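Subject: Re: [niltlow-sewing] Scrap elastic, and is June too late for the swap?

Kelly Entwistle wrote:
> Does anybody still have the scrunchie measurements from Akholm?
> I cut 3 yesterday and they all came out skimpy. Also, are we
> swapping in June or not?

Dear Kelly, and everyone,

June is fine by me, and I'd be happy to host again if you can all put up with my stairs! Jörg has already promised his seed cake, so I don't see how we can say no.

As for the scrunchies, I think your strips are too short. Mine are 4 inches wide and as long as the cotton will let me go — the extra length is what gives you that nice full ruffle. Leave yourself a 2 inch gap for turning, and please don't trust the thin elastic from the bottom of the box (Silviu lost a whole evening to it).

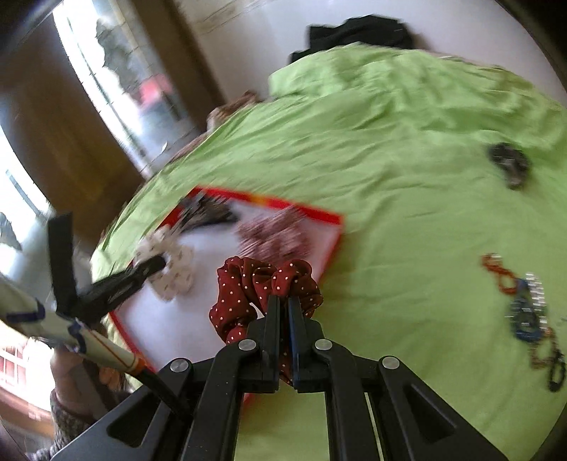
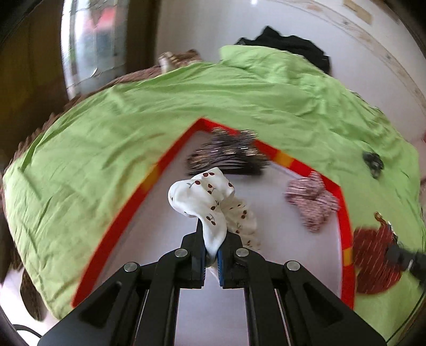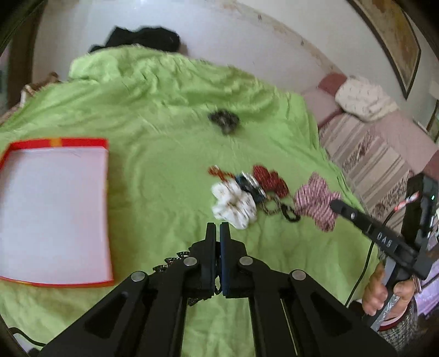 Polka dot scrunchie first, cherry socks second, dark scrunchie with the scalloped edge last.

I've been wanting to try a scalloped trim for ages, and if Kyung-tae still has that roll of edging, I'd gladly trade some flannel for it. Do bring your odd buttons too, I must have 200 and not one set.

Warmly,
Mudassar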